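Olá! Sou eu que cuido da agenda da clínica Dusico e ando à procura de 10 pessoas para um estudo sobre cremes com proteção solar (o Cumero, para quem já conhece a marca). São 18 dias de uso em casa, de manhã e à noite, e duas visitas nossas de meia hora. Pago o transporte e no fim ofereço uma limpeza de pele!
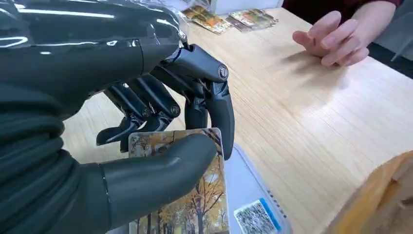

Uma leitora, a quem contei isto na semana passada, perguntou logo se podia continuar com o retinol. Não pode, desculpem, tem de parar em janeiro ou esperar pela próxima turma.

Quero gente maior de idade, com pele mista ou seca, sem alergias a perfume. Inscrições na receção, Rua Fogh, 1541, com o código **Fullgate**.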